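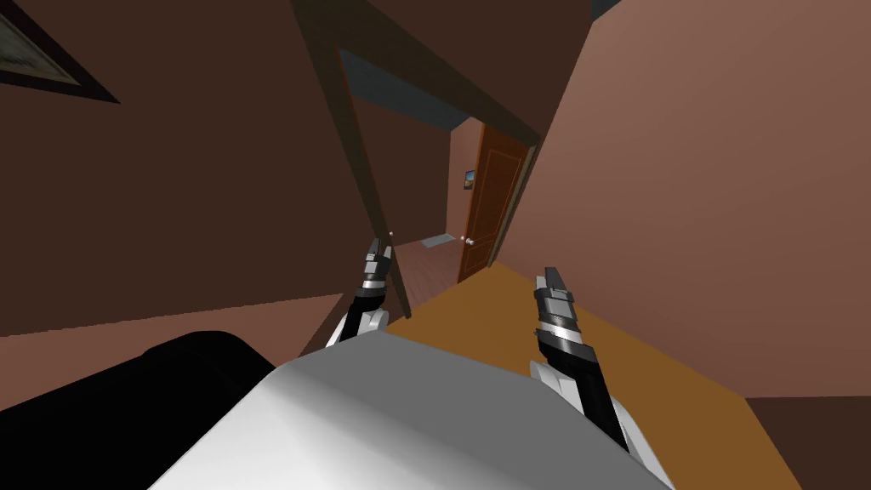 Two robot arms, with brown walls and a dark doorway.

Does a ticket for the Fosonwood reunion taping really get you a seat?

Asked in: Reality TV > Tapings and audience tickets

Hi all, and thank you in advance to anybody who reads to the end of this, I do tend to go on a bit.

My sister and I have watched Fosonwood since the very first season (the one with the terrible yellow kitchen and the goat) and this year we finally got up the nerve to put our names in for the reunion show. We got an email last night saying we have 2 tickets for the taping in Iltmont in May, and I'm embarrassed to tell you how loudly I yelled. The dog went and hid.

Then I read the email again with my glasses on, and now I'm worried. Near the bottom it says our tickets are "general admission, subject to capacity," and that "a ticket does not guarantee entry to the studio." It also says doors are at 4, but there's no mention of when people should get in line or when we'd be let out again. We live a long way off, so we'd be paying for gas and a motel, and my sister would have to trade a shift at work, which isn't easy for her.

So I have a few questions for people who've done this before. How likely is it that we'd drive all that way and get turned around at the door? How early do we need to show up? And does anybody know if the cast comes out and talks to the audience, or do they get whisked off the second the cameras stop? I wouldn't bother them, I'd just love to see the two finalists in person, as I voted for one of them every single week and my sister voted for the other, and we had some pretty frosty Sunday-style dinners over it.

One more small thing. My sister has a bad hip and can't stand for long stretches. Should we say something ahead of time or wait until we get there?

Thank you!

Best reply, chosen by the asker

Oh, congratulations to you both! I've been to the Fosonwood reunion twice and to a couple of the other shows that Vincze makes, and they all run their audiences pretty much the same way, so I hope I can put your mind at ease a little.

The short version is that the wording in your email is normal. Vincze gives out more tickets than there are seats on purpose. The tickets are free, and when something's free a lot of folks just don't come, and an empty row looks awful on TV. So they overbook, sort of like an airline does. Most of the time it evens out. The year I went for the second time it didn't quite even out, and the people at the tail end of the line were sent home with a voucher for priority seating at another taping. They were disappointed, of course, but the staff were kind about it.

What this means for you is that the ticket matters a lot less than your place in line. Doors at 4 is when they start letting people through security. I got there at lunchtime both times and was seated comfortably in the middle, with a nice clear view of the couch. If you show up right at 4 I'd be nervous for you. Bring a sandwich and a bottle of water for the wait, and a sweater, even if it's warm outside. Those studios are kept cold for the lights, and in my first year I sat there with my hands up my own sleeves like a little kid.

As for getting out, plan on a late night. We were out at 9 the first year and well past that the second year, when one of the contestants had to have a whole segment done over (her microphone kept rubbing on her necklace). Please do book the motel if you can. I drove home the first time and I wouldn't do it again.

On the cast, it's a mixed bag. They won't stop and chat in the studio, and your phone will be sealed in a pouch anyway, so there's no getting a picture. But during the breaks, while makeup is going around, some of them will wave and joke with the front rows. The runner-up my first year sang half a song for us. They do leave through a back gate, and I'd leave them be at that point, poor things are worn out.

About your sister's hip – tell them now, don't wait. There should be a reply address at the bottom of your email, or a link that says "access needs." They'll put her name on a list, and when you arrive you go to the check-in table instead of the regular line. They had chairs out for people both times I went, and one companion gets to stay with each person. That'll be you! It also means you'll likely be seated early, so it may settle your other worry at the same time.

Have a wonderful time, and eat something before you go in, there's no food once you're seated.

From the asker: Thank you so much, this is exactly what I was hoping somebody would tell me. I've written to them about the hip and we're booking the motel tonight. Sweaters are going in the bag!
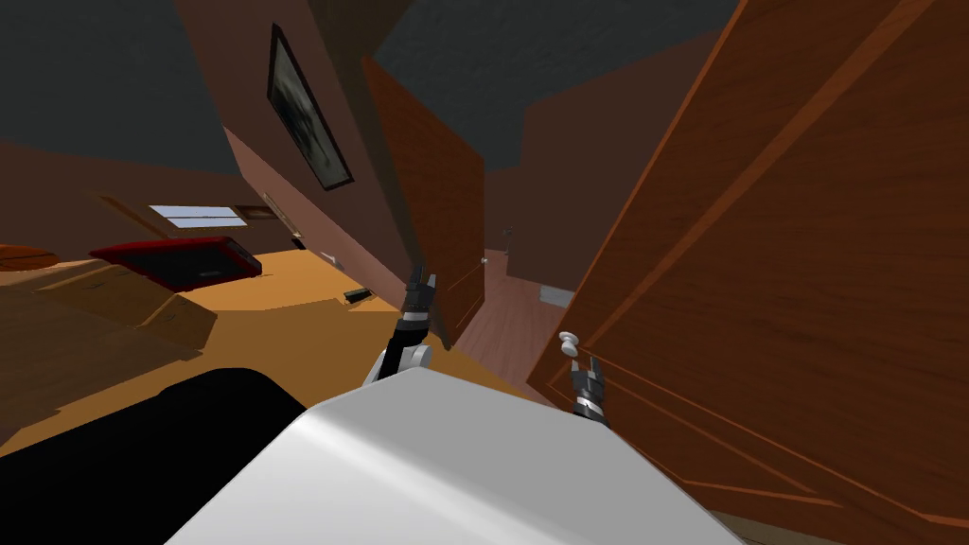 More replies

I'd be a bit more careful than the reply above. I had tickets to a Vincze show, a different one, and we didn't get in at all. There was a line down the block and they told us somebody in the office had sent out 2,000 tickets for a room that holds a fraction of that. I can't swear that number is right, it's just what was going around in line. We never got a voucher either. Maybe it's better now. Don't pay for anything you can't cancel is my advice.

Another reply

never been to one but if you don't get in it streams on Clomberg the same week, they put up the long version with the stuff that gets cut for time. we have it for the hockey and my wife watches all of Fosonwood on there. the reunion last season was longer than the finale lol

also which finalist did you vote for

From the asker: The one with the canoe! My sister still isn't over it. Good to know about Clomberg, I didn't know they had a long version, so we'll be watching it either way to look for the backs of our own heads.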